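Living with the Druvden two-handed tabletop kit: a long review from a slow adopter

9 min read

We use cookies to remember your preferences and to count visits. Accept | Manage settings

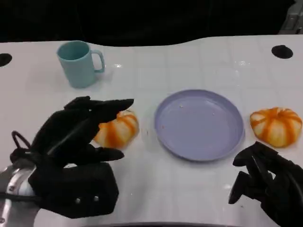 I put off buying the Druvden kit for most of a year, partly because of the price and partly because the last pair of hands I owned spent more time in their shipping box than on the bench. My friend Nivaldo Seixas finally talked me into it over a very long lunch, and I've been running it in the back half of my workshop ever since, mostly on table-setting jobs. Those are my favorite way to get to know a new pair of hands, and I never get tired of them! A plate, a mug and a couple of those little striped pumpkins will tell you more than a week of foam blocks, at least in my experience. The pumpkins have ribs and dips and no two grips on them feel the same, and a plate with a raised rim and a lot of open table around it asks for something different again. I've set the same lavender plate down more times than I've set my own dinner table, I'm sorry to say.

So, the hands. They're multi-fingered and come ready to bolt to the wrists of most mid-sized arms (mine are older ones I bought secondhand, and the adapter rings fit on the first try, bless them). You get a left, a right, two cable sets, a small control box and a bag of spare screws. The gloves are extra, and I'd tell anybody to get them. Bare fingertips are fine on cardboard and miserable on anything glazed, and I found that out with a soup bowl I was rather fond of. With the gloves on, the grip is softer and quieter and I stopped wincing every time a finger touched the tabletop.

What I love most is how gently they close. There's a dial in the software for closing force that goes from 1 to 11, and I've hardly ever needed to go past 4. A mug handle wants a 3. Small gourds and fruit do well at 2, as long as you let the thumb get underneath before the other fingers come over the top — if the thumb arrives late, the thing just rolls away from you and you have to start over. Doğukan Ertürk, who taught me most of what I know about this stuff, sets everything at 5 and gets on with his afternoon. He has more patience with dented fruit than I do.

Plates are where I've had to be patient. The fingers are on the thick side, thicker again with gloves, and getting one under a low rim takes a careful approach from the side and a little tilt from the other hand. I'd say it took me a couple of weeks of evenings before I could count on it. If your work is mainly flat things (lids, saucers, trays), you might look at the slimmer fingertip set that Druvden sells for $249. I haven't tried it yet, though I've had it in my cart twice.

Now for the grumbles, because I do have a few. The cables are too long. They stand up in a loop by the wrist whatever you do with them, and on a reach across the body that loop can catch on the other hand. I've tried clips and hook-and-loop ties, and the ties are better. The gloves also wear at the creases. I got almost 300 hours out of my first pair before the left forefinger split, and the replacements took their sweet time getting here. The setup guide is thin, too. It tells you how to calibrate one hand beautifully and then says to repeat for the other, and the right hand has its own menu on a different page that I only came across on a Thursday night when I was looking for something else.

The software is called Plistudine, and it's friendlier than it sounds. You can save a pose, name it whatever you like and drag it into a sequence, and it will warn you if the two hands are going to meet in the middle. It does that a bit too eagerly for my taste. I've turned the warning distance down and nothing terrible has happened so far.

Support has been lovely. I wrote in about a buzzing middle finger and got a real reply the next morning, with a drawing of which screw to loosen. It was the right screw.

The whole kit came to $3,000 with the gloves, and that's a lot of money for a workshop like mine. I looked hard at the Clondesano pair before I bought, and they're quicker and a good deal lighter, but I borrowed a set for a weekend and never did get them to be kind to a teacup. If you're sorting parts all day, go with those. For kitchen things and anything with a curve to it, I'd buy the Druvden again, and I'd order two pairs of gloves at the start and some shorter cables from wherever you can find them.

I'll be trying the slim fingertips in December, if I can stop myself spending the money on something else first.

Contact | © MacRitchie Bench Notes | Back to top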